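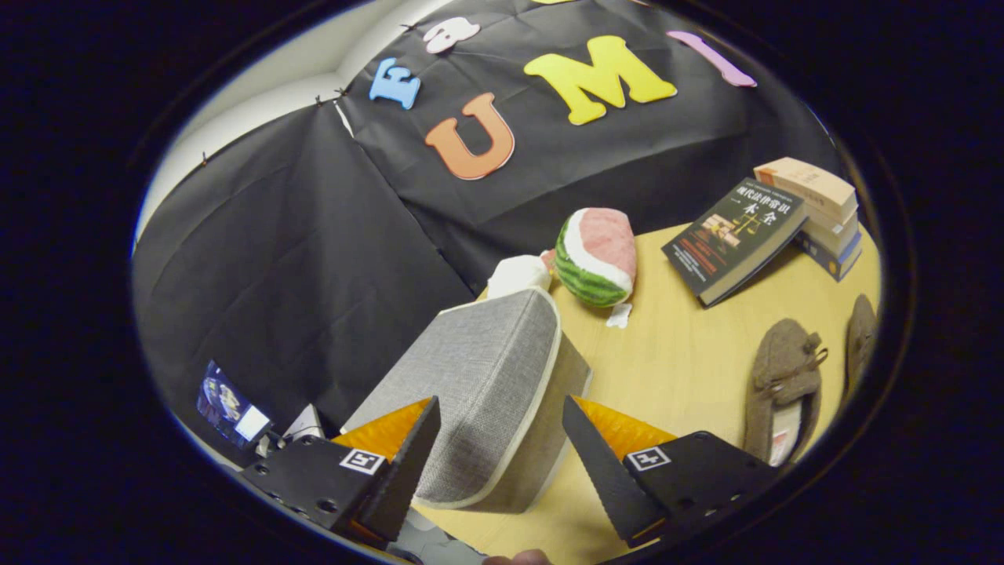

Delegate badges printing with the wrong delegation
Status: Resolved
Opened: May 23, 2018
Opened by: Minttu Ojala, press and accreditation desk, Skurkby ministers' meeting
Handled by: Edin Nedeljković, Grurow support

Minttu Ojala, 08:52
Hello Grurow people, me again I'm afraid. We've got the foreign ministers' meeting in Skurkby at the start of June, and I've been printing the first batch of delegate badges this morning using your accreditation thing. The names are right and the photos are right, but a good number of them have come out with the wrong country underneath. I've got a deputy minister from Hungary who is apparently representing Finland, and two Finnish advisers who belong to nobody at all, just a blank line where the country should be.

I've tried printing again, logging out and in, and using my colleague Tapio's laptop instead of mine. Same every time. The list on the screen looks perfectly fine, by the way, it's only wrong once it's on the badge. You'll understand this is a bit touchy for us – people at these meetings mind very much what it says under their name, and so do their embassies!

Could somebody have a look quite soon please? The embassies want to check proofs before the end of the day.

Edin Nedeljković, 09:20
Morning Minttu, thanks for writing it out so clearly. A few things I need from you:
Which badge template are you using, the plain one or the one with the coloured stripe?
Did you bring the delegates in from a spreadsheet or did they fill in the form themselves?
Has anybody changed the list of delegations since the import?

Please don't delete and re-import yet, I'd like to see it as it is.

Minttu Ojala, 09:41
The stripe one. Blue for delegations, yellow for press, green for interpreters and so on.

Spreadsheet for the delegates. The foreign ministry sends us one and it's always a bit of an adventure (merged cells, somebody's phone number in the title column, that kind of thing). I tidied it up myself last night. The press filled in the form and their badges look all right, at least the ones I've tried. I did the lot from the Honkanen agency and they're spotless.

As for the list of delegations, I haven't touched it. I'll ask Tapio.

Minttu Ojala, 09:58
Right, I've asked Tapio Hirvonen and he has touched it. Two observer delegations were added yesterday afternoon after the ministry rang, and he put them in alphabetical order because he thought it looked nicer. He's standing next to me looking guilty. Could that be it?

Edin Nedeljković, 10:15
Tell Tapio not to worry, he's allowed to do that, and it shouldn't break anything. But yes, I think it's part of it. I've had a look at your event and 33 of the delegate records point to a delegation by its place in the list instead of by its name. When the list was reordered, those records kept the old place. The screen reads the name and the striped template reads the place, so you see one thing on screen and get another on the badge. The plain template should come out correctly. Could you try one?

Minttu Ojala, 10:32
Plain template, same deputy minister: Hungary! Thank you. But we can't use the plain ones, the police at the door go by the stripe. They've all been told blue goes through the main entrance and yellow goes round the side, and I'm not ringing the Brurndale police to change that now, they were grumpy enough about the parking.

Also the two advisers are still blank on the plain one, so that's something else, isn't it?

Edin Nedeljković, 10:50
No, no, keep the stripes. And yes, the blanks are separate. I'm passing the place/name business to Vilmos, who looks after the templates. Meanwhile could you open the spreadsheet, click on the country cell for one of the blank advisers and tell me if there's a space after the word?

Minttu Ojala, 11:04
There is. There's a space, and when I went down the column I found plenty more of them, including one cell with a space in front and one where somebody had typed "Finland (tbc)". I don't know what was to be confirmed. I've taken them all out and saved it under a new name. Haven't imported it.

Vilmos Boros, 11:47
Hello Minttu, Vilmos here. I've changed the striped template so it reads the delegation's name. It's live on your event only for now. To pick it up:
1. Go to Badges, then Templates.
2. Choose the striped one and press Refresh. Preview won't do it.
3. Open Delegates, choose Update existing, and give it your cleaned spreadsheet. Don't choose Add new or you'll get everybody twice.
4. Print one badge you know was wrong and one you know was right.

Minttu Ojala, 12:20
Done all that. Well, I pressed Preview first out of habit and had a small panic, then I read your message again. The deputy minister is Hungarian, the advisers are Finnish, and the interpreters are still green.

One odd thing. The update said 85 records updated and 11 skipped. Should I mind about the skipped ones?

Edin Nedeljković, 12:38
Have a look under Import history, there's a Skipped tab with a reason for each. My guess is they've no email address, as that's what Update existing matches on.

Minttu Ojala, 13:10
Yes, all drivers and security, no email addresses. They've got the right country already so I've left them alone. I did fix one by hand, Eino Vuorinen, who is down as a driver but is really protocol and would have been sent to the wrong car park.

Proofs have gone off to the embassies. One has already written back wanting a longer job title, so that's normal service as far as I'm concerned.

Edin Nedeljković, 13:25
Lovely. If you need to fit a long title, the striped template takes 40 characters on that line before it shrinks the text. Shall I close this?

Minttu Ojala, 13:31
Could you leave it open until I've printed the whole batch? I'm just fetching more card.

Minttu Ojala, 16:02
All printed, and Tapio and I have been through them against the ministry's list, him reading and me ticking. No wrong countries. You can close it. Will the fix stay put if the ministry adds another observer? They're hinting at it.

Vilmos Boros, 16:18
It will, add as many as you like and in whatever order Tapio prefers. The same change goes out to everybody else's events in the June update, and you won't need to do anything for that.

Edin Nedeljković, 16:20
Closing now. Reply to this ticket if it comes back and it'll open again by itself.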